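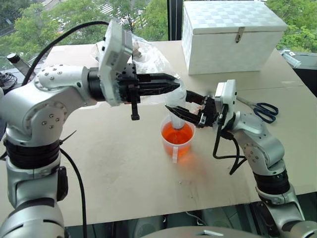
Dumia handled cups: small, cheap, and on my table every single day

I have been meaning to write up these cups since May, when my sister-in-law Marcela Lukáč left a set at our place after a weekend of tie-dye with the kids and never asked for them back. (Marcela, if you're reading, I owe you a set.) They are little plastic cups with a handle, you get 4 in a pack, and I like them so much that I bought two more packs within the month!

The color first, which is a silly thing to love in a cup. Mine came in a mix and the orange is the best of the lot. The plastic is see-through enough that you can tell the liquid level from the side, and when there's something orange in it as well, the whole cup glows and throws a faint orange patch onto the table next to it. The handle on that one is white, so it's easy to find when your eyes are on something else. With drinks I fill them about two-thirds, same as with dye water, and that leaves enough room to pick one up without a slosh over the rim.

What I use them for

Mixing color, mostly. Food coloring and water for the kids' experiments, dye for small pieces of cloth, thinned paint. The cup is small enough that you don't mix up far too much, and the base is wide enough to stay put. I've knocked one over exactly once, with my elbow, and the elbow was at fault.

They are also great for anything you want to dip. Brushes, string, the corner of a paper towel, the thin end of a plastic bag. My younger one is deep into bag experiments right now - what floats, what fills, what leaks - and a clear bag with a narrow end goes into one of these cups nicely. With a tall glass you end up fishing around in the bottom. With these you can see exactly where the tip is sitting in the liquid, and a little hand can get in close.

And yes, juice. They're good juice cups too, though once a cup has gone over to the dye side in our house it stays there. I put a dot of nail polish on the underside of the dye ones.

The handle

This is where cheap cups usually let you down. I had a Lolanov set before these and two handles snapped in the first few weeks. The Dumia handle feels solid, there's no sharp seam along the inside, and an adult finger fits through it (two of mine don't, but I have big hands). You can carry a full one across the kitchen with your other hand full of bags and rags and not worry. The white does pick up stains quicker than the body of the cup, I'll admit that. Beet juice was the worst. Baking soda paste got most of it off.

Washing

Top rack only according to the label, and I've stuck to that. After a whole summer of it the plastic is a touch cloudier than when it was new, but you still see the level fine. If you leave dye in overnight you get a ring. Wipe it out the same day and you won't.

A few things I'd change

I wish there were lines on the side for measuring. Srisuk makes a similar cup with lines, but it costs a good bit more and the handle is so stubby that I gave mine away. I also wish they stacked a bit tighter, because the handles push them apart and a tower of them leans. Mine live loose in a basket under the sink.

One tip if you do messy things with them: put a big flat piece of cardboard down first. I cut mine from a delivery box, the plain pale kind, and it covers the table and soaks up the drips. I used to fuss with a vinyl cloth and always ended up chasing puddles toward the floor. Get the cardboard down, set your cup in the middle, and keep anything you care about toward the far corner. A storage box with a lid and a clasp is good for the supplies, well away from the splashes.

Would I buy them again?

I already have, twice. The listing has over 1000 ratings now and I read 53 of them before ordering my second pack, mostly to see if other people's handles were holding up, and they were. If you have kids, or dye things, or just like a small cup with a proper handle, try the mixed pack. Go for the one with orange in it. The blue is fine too, a bit darker than the picture on the box, and harder to see into when the light is low.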